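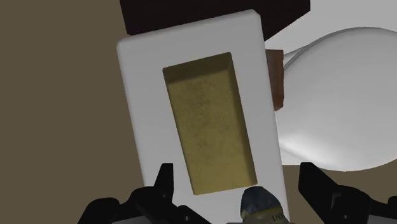
Page last updated: May, 4:10 p.m.

The Words Between the Staples

My aunt kept her song lyrics in a cookie tin, and if you grew up in Kurkville when I did, yours probably did too. She wrote them out on the backs of pay envelopes while the radio was playing, one line per pass, and waited for the station to play the song again so she could get the next line. Some songs took her a whole summer. There is one in that tin, a slow waltz with a train in it, that stops halfway through the second verse, and to this day I don't know what was on the train.

I was thinking about that tin when I drove out to Jirotwood in the spring to meet Mỹ Ngô, who publishes a lyric booklet called Kurora out of the back bedroom of her house. I say booklet, though it has grown a good deal. The first one was eight pages, folded by hand and stapled a little crooked, and it held the words to thirteen songs by bands from our end of the valley. The newest runs to 169 pages and has a spine. She still apologizes for the spine. She thinks people liked the staples.

Mỹ played bass in her twenties in a band called Chu, a loud and fairly short-lived outfit that some readers will remember from the old Grange dances, and she came to lyrics by way of embarrassment. At the last Chu show, a girl in the front row was singing along with her eyes shut, really giving it everything, and every word was wrong. "And hers were better," Mỹ told me, pouring out more tea than either of us was going to drink. "We had a line about a borrowed coat, and she was singing something about a boat. I went home and thought, well, a boat is much nicer. Why didn't we have a boat?"

So she wrote the girl's version down next to the real one, and that is still how Kurora is laid out. On the left-hand page you get the words as the songwriter wrote them. On the right, in smaller type, you get what people have been singing in their cars all these years. Readers mail these in, often with a long letter attached about the car. She has 419 of the letters so far, in shoeboxes, sorted by song, and she let me spend the better part of an afternoon with them. I could have stayed till dark. One man had been singing "Marlene, don't butter the stairs" to his wife for the whole of their marriage, and wanted it on the record that she had never once corrected him.

The left-hand pages take the longest. You would think a songwriter would know her own words, but plenty of them don't, or they know three different sets. Fatemeh Tabrizi, whose records I wore out in high school (my brother will say they were his records, and he can write in if he likes), has been working with Mỹ on a full set of her songs for the next volume, and the two of them have been stuck on a single verse since before Christmas. Fatemeh sings "the river's late" on the record. Her notebook says "the river's lake," and the sleeve that came with the album says "the driver's late," which was a typing mistake that she has come to love.

"I sang it the typist's way for years on the road," she said when I got her on the phone. She has a wonderful low speaking voice, and she takes her time. "It made more sense, you know? We were always waiting on the driver. Then somebody asked me what the song meant, and I gave a whole long answer about rivers."

I asked which one would go on the left-hand page. She said she'd been thinking of sending all three and letting Mỹ lose sleep over it, and Mỹ, when I passed this along, said she was already losing sleep over it, thank you.

There's a good argument to be had about whether any of this is worth doing now that you can look up the words to nearly anything while you're standing in line for a sandwich. I look them up too. But the songs in Kurora mostly aren't there to be looked up. They were played at weddings and the county fair, or pressed in small runs and sold from the trunk of somebody's car, and when the people who knew them stop singing them the words go pretty fast. The tunes hang on longer. Mỹ has a tape of her father humming something while he fixed a screen door, and she has played it for everybody who comes to the house, me included. It's a lovely tune — it goes up where you expect it to go down — and so far no one has been able to give her a single word of it.

I took my aunt's tin along with me, by the way. We went through it on the kitchen table, and Mỹ knew the waltz right off, or knew that she'd heard it. She hummed as far as the second verse and got the train into the station, same as my aunt. Then she copied it out on a clean sheet, left the right-hand side blank, and asked if I'd put a line in this piece for anybody who might have the rest. Letters go to Kurora, care of the Jirotwood post office.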